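Household Items Check - Tenero, Room 9
Checked by: Leonilde Antunes, August

1. Bottles closed and standing upright - OK
2. Cups and holders free of cracks - OK
3. Cords coiled and tied - see comment
4. Labels readable from the aisle - redo
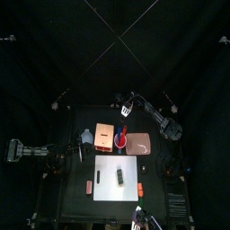 Item 3 was also marked in the last check, and the rule has not changed: cords get a tie before they go into a tray. The white one in the pink tray is lying loose, so it needs one. The red spatula can stay in the cup with the blue utensil, but use a heavier cup if more are added.

Item 4 - Kane Katene to print larger labels for the shelves. Recheck both in 3 weeks.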